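Por qué se nos caían los píxeles: fuga de corriente en transistores de película delgada flexibles

Informe de proyecto, asignatura de Dispositivos Electrónicos
Grupo Mavel

Cuando elegimos el tema en abril yo no tenía muy claro qué era un TFT más allá de «lo que hay detrás de cada píxel». Me apunté porque el laboratorio de Rudlow tenía muestras ya hechas sobre plástico y eso nos ahorraba la parte de sala limpia (que da bastante miedo, la verdad). La pregunta era sencilla: si doblas muchas veces un transistor de óxido, ¿cuándo empieza a dejar pasar corriente estando apagado?

Nos dieron una lámina con 40 transistores, todos con la misma anchura de canal y el aislante de puerta depositado a baja temperatura. La mitad estaban orientados con el canal en paralelo al eje de doblado y la otra mitad en perpendicular. Yo pensaba que la orientación iba a dar igual. Pues no, y fue lo más bonito del trabajo.

El procedimiento era repetitivo pero tenía su gracia. Medíamos la curva de transferencia, doblábamos la lámina sobre un cilindro, la dejábamos plana y volvíamos a medir. Así hasta llegar a 276 ciclos, que no es un número elegido con mucha ciencia: era viernes, cerraban el edificio y ahí nos quedamos. Las medidas se hicieron siempre a oscuras, porque con la luz del techo encendida la corriente de apagado subía y nos pasamos una tarde entera persiguiendo un defecto que no existía.

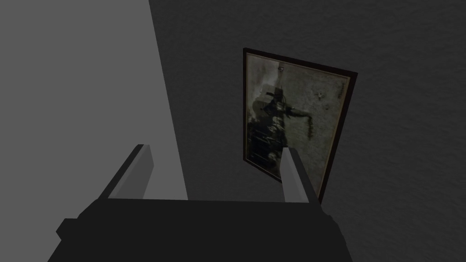 Figura 1. Pinza de dos dedos paralelos en un entorno simulado.

Los resultados, por orden. Durante los primeros ciclos no cambia casi nada y hasta nos aburrimos un poco. La tensión umbral se mueve muy poquito y la movilidad se queda donde estaba. A partir del ciclo 43 empiezan a separarse los dos grupos: en los transistores perpendiculares al eje la corriente de apagado crece de una medida a la siguiente, mientras que los paralelos aguantan. Al final de la serie, 3 de los perpendiculares ya no se apagaban con ninguna tensión de puerta de las que podíamos aplicar.

Nuestra explicación (con pinzas, que somos de tercero) es que se forman microgrietas en el aislante y la corriente se escapa por la puerta. Encaja con que la fuga de puerta suba a la vez que la corriente de apagado. También podría haber daño en el contacto de fuente — eso no lo pudimos separar con el montaje que teníamos.

Para comparar usamos el modelo de Koutsoukos que viene en los apuntes, que predice bien la zona plana del principio y bastante mal lo que pasa después. Lo ajustamos con el programa Zumetti y el ajuste salía precioso hasta que metíamos los últimos puntos. Intentamos añadir un término de fuga exponencial y mejoró, pero con un parámetro más también mejora cualquier cosa, así que no lo doy por bueno.

Cosas que haría distintas: medir la fuga de puerta desde el primer día (la añadimos a mitad de camino), probar otro radio de doblado y apuntar la temperatura de la sala. Y etiquetar la lámina por las dos caras, por favor — una vez la montamos al revés y tuvimos que repetir la serie de esa mañana completa.

Los datos en bruto y las curvas de los dos grupos van en el anexo, con una hoja aparte para las medidas descartadas por culpa de la luz.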